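3.2 Small supplies and the shared desk

We came to stationery rather by accident. Sumaiya Sivakumar had been reading through the August diaries from the Casura office, and she noticed how fondly people wrote about the little things they borrowed from one another, and how crossly they wrote when those things wandered off. 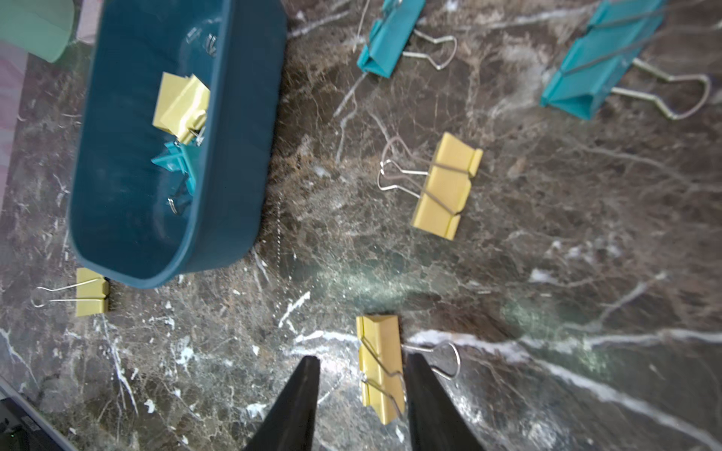 Figure 4. Yellow and teal binder clips on a marble tabletop, with more in a tray.

Of the 100 diary entries we kept, a good many mention clips, pens or tape before they mention a computer at all. One writer, bless her, gave most of a Monday to a missing stapler. We take these grumbles seriously, as Gamage did in her earlier study of the Samarakoon reading rooms, and we return to them in Section 4.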